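Hekilis Tabletop Handling Kit

Supplied and supported by Drodari

Overview

The Hekilis kit is a complete package for teaching and rehearsing tabletop handling tasks with a robot arm. It is intended for college workshops, small research groups and training departments that already own an arm and wish to begin structured practice without first designing a set of exercises of their own. The kit contains the practice objects, the table coverings, the task cards and the software needed to record and replay each attempt.

The kit does not include a robot arm or a gripper. Customers who do not yet have suitable equipment may ask for a combined quotation, in which case Drodari will recommend an arm to suit the available space and the loads involved.

What the kit is for

Most handling faults in a new installation appear during very ordinary work: placing a light object on a surface, lifting it by the neck or the body, or setting it upright inside a raised rim. The Hekilis task cards concentrate on work of this kind. Objects are taken from everyday use and can be bought again locally when they wear out. Purchasers are encouraged to add objects from their own premises once the standard tasks have been completed.

The software records the position of the arm and the state of the gripper throughout each attempt, together with the view from up to 3 fixed cameras. Recordings are stored on the customer's own computer. No internet connection is needed after installation, and no data is passed to Drodari unless the customer chooses to send a recording with a support request.

The bottle and tray tasks

Bottle and tray work forms the first section of the task cards. A clear bottle is a demanding object for a camera, as the colour of whatever lies behind or beneath it shows through. The raised rim of the tray also limits the angles from which a gripper may approach at low level. Tasks in this section may be carried out with full, part-filled or empty bottles, and the cards give separate guidance on grip force for each.

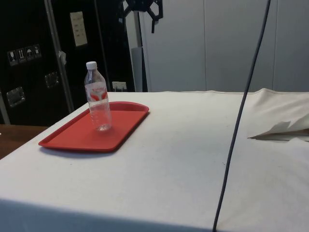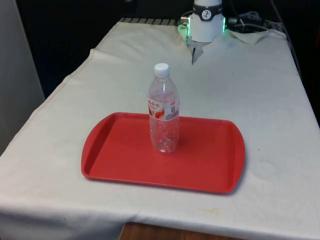
A clear bottle with a white screw cap, standing upright on the red tray.

Operators should complete the section at the lowest arm speed before moving on. The speed setting is held in the software and may be locked by a supervisor, so that a group of learners works under the same conditions. Where an attempt is stopped part way, the recording is kept and marked as incomplete. It may be deleted later, although Drodari advises keeping such recordings for at least the length of the course.

Contents of the standard kit

Task cards, printed and laminated, in a ring binder
Practice trays with raised rims
Table coverings, washable
Practice objects, boxed
Camera brackets and clamps for 3 cameras
Software licence for one workstation
Operator's guide and supervisor's guide

Cameras are sold separately. The brackets accept most small cameras with a standard threaded mount.

Space and power

The kit is designed for use on a level table that can carry the weight of the customer's arm and its base. A clear margin of 300 mm should be kept on every side of the working area. Cables should be fixed away from the path of the arm before any task is begun, and the supervisor should confirm this at the start of each session. The cameras may be powered from the workstation. The arm must have its own supply, as set out in the maker's instructions.

Table coverings should be laid loosely and checked between tasks. Folds may alter the height of an object by a few millimetres, and several of the later cards make deliberate use of this. Coverings may be washed at 40 degrees but should not be tumble dried.

Price and delivery

The standard kit is priced at £1,632, excluding VAT and carriage. Additional workstation licences are available on request. Schools and colleges placing an order on official paper may pay on invoice; all other customers are asked to pay when ordering.

Kits are packed at the Bostberg depot and are normally sent out within 7 working days. Orders received after the end of October may take longer – customers who need a kit for the start of a spring course are advised to order early. Carriage to addresses outside mainland Britain is quoted separately.

Training and support

A half-day introduction can be arranged at the customer's premises through Heffernan, the appointed training partner. The session covers the setting out of the table, the placing of cameras and the first section of the task cards. It is suitable for staff who have used an arm before but have not supervised others.

Support by telephone and email is included for one year from the date of delivery. Replacement cards, trays and coverings may be ordered singly at any time, quoting the kit number printed inside the front cover of the binder.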